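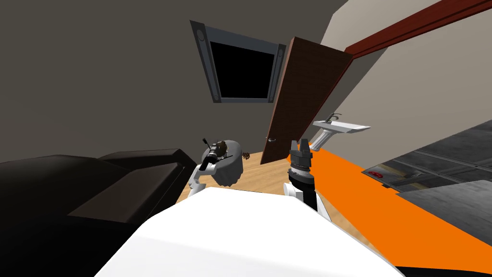
Working data card for the Tunstead household set, version 0.5. Maintained by the robotics club at Tunstead as part of the second-year simulation project. Read this before training on anything in `episodes/`; the folder layout changed in December and old loaders will fail without an error message.

## Summary

| Field | Value |
|---|---|
| Episodes | 363 |
| Held out for testing | 18 |
| Time limit per episode | 100 s |
| Task families | 5 |
| Platform | two-arm mobile base, simulated |
| Control | teleoperation, one operator per episode |
| Simulator | Histau, project fork |

The set was built for the Haltgate student challenge. The challenge rules ask each team to submit a policy and the data it was trained on, with enough notes for another team to rerun the training. This file is those notes.

## Contents

Each episode is one folder:

```
episodes/
 0001/
 head.mp4
 wrist_left.mp4
 wrist_right.mp4
 joints.npz
 objects.json
 meta.yaml
```

`joints.npz` holds measured and commanded positions for both arms, the grippers and the base. The two arrays share a clock. Base velocity is stored in the robot frame. Convert it before plotting against object poses, which are stored in the world frame.

`objects.json` lists every movable object in the room at reset and its pose at each step. Fixed furniture is listed once, under `static`, and has no pose history.

`meta.yaml` gives the task string, the operator initials, the seed and the outcome flag. The flag is set by the task checker, then confirmed by whoever reviews the episode. If the two disagree, the reviewer's value is in `outcome` and the checker's value is kept in `outcome_auto`. 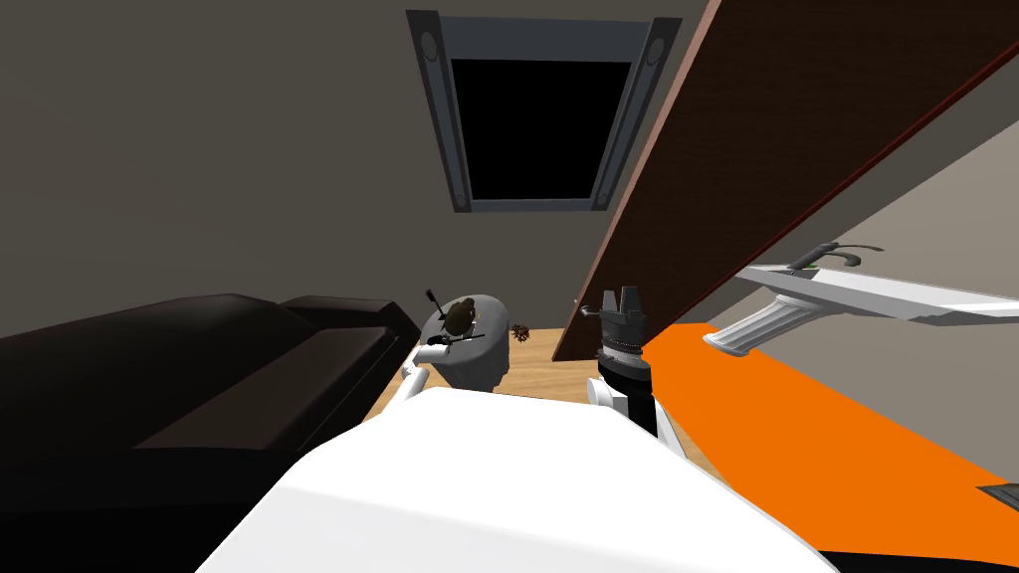 *Head view: both arms raised, with the sofa on the left.*

## Task families

- `pick_floor` – pick up a small object from the floor
- `pick_surface` – pick up a small object from furniture
- `place` – put a held object at a marked target
- `handover` – pass an object from one gripper to the other
- `tidy` – a mixed sequence of the above, with the order left to the operator

The families are not balanced. `tidy` has the fewest episodes and the most failures. Task strings were written by hand and use different words for the same object, so don't key on exact text. `objects.json` has stable IDs.

Rooms are assembled from a shared kit of walls, openings and furniture. The kit is listed in `rooms/kit.csv`. Small objects come from the Karabulut pack, rescaled so that each one fits the gripper opening in at least one direction.

## Collection

Operators drove the robot from a desktop station with two hand controllers. Foot pedals moved the base. Each operator ran a practice room until the checker passed three episodes in a row, and practice episodes are not included.

An episode starts when the operator presses record and ends on success, on operator abort, or at the time limit. Aborted episodes are kept. They have `outcome: abort` and should be left out of behavior cloning runs unless you want recovery motion. The first few frames often show no arm motion while the operator finds the pedals.

Danang Krishnan wrote the checker and the teleoperation bridge. Zeyu Cui built the rooms and maintains the export script.

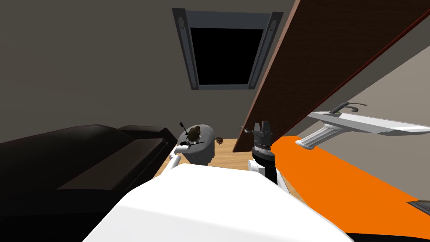
Self-occlusion is the main thing to plan for when using the head stream alone. The robot's own geometry is rendered in every camera, and no masks are applied on export. The white top of the body can fill the lower middle of the image, between the arms, and hide the floor behind it. A policy trained on head frames tends to learn the body outline as a landmark. Cropping the bottom of the image reduces this, but it also removes the lower part of the arms, so the baseline config crops only during pretraining.

Use `tools/body_mask.py` to generate a mask from joint positions. It needs the URDF in `robot/` and takes the head calibration from `meta.yaml`. Mask edges drift by a few pixels at high joint speeds.

## Wrist streams

The wrist cameras are fixed to the gripper base, and the extrinsics are the same for all episodes. They are stored once in `robot/wrist.yaml`. Left and right use separate entries, so check the sign of the lateral offset if you mirror data between arms.

Gripper opening is recorded as a single value per hand, where 0 is closed and 1 is fully open. It is a commanded value. Contact has to be read from `gripper_effort`, which is noisy in the first half second after a close command. The baseline loader smooths it with a short median filter.
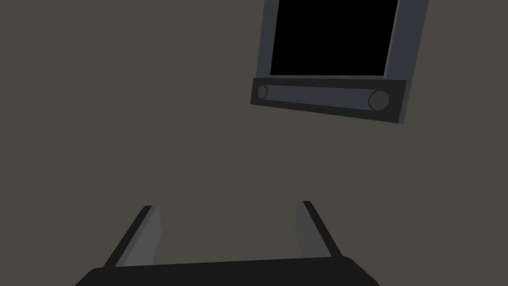
Frames with low texture are left in the set. The export script writes a per-frame `texture` score for each wrist stream, and the baseline sampler uses it as a weight, with a floor so that no frame is dropped completely. Setting the floor to zero made approach motions worse in our runs – the policy stopped moving when the target left the wrist view.

## Splits

The 18 test episodes were chosen by room seed. No test seed appears in training. Object models do overlap between the splits, so the test set measures transfer to new layouts and says little about new objects. Please don't tune on it. If you need a validation split, take it from training with `tools/split.py --by seed`.

## Known issues

- `objects.json` reports the last valid pose for an object that falls through the floor. Check the `valid` column.
- Glass panes and some fixtures return no useful depth. Depth is not exported for this reason.
- Video and joint logs can differ by one frame at the end of an episode. Trim to the shorter one.
- Operator initials are missing in the earliest episodes.
- The pedal dead zone was changed partway through collection. The value in use is in `meta.yaml` under `pedal_dz`.

## Loading

```
pip install -e .
python tools/check.py episodes/
python tools/preview.py episodes/0001 --stream head
```

`check.py` stops at the first broken folder. Pass `--all` to get a full list.

## Changes

**0.5** – New folder layout. Wrist extrinsics moved out of `meta.yaml`. Reviewer outcome added.

**0.4** – `handover` episodes added. Joint logs resampled to the video clock.

**0.3** – First version shared outside the club.

Report errors in the project tracker with the episode number and the output of `check.py`. Room geometry goes to Zeyu, everything else to Danang.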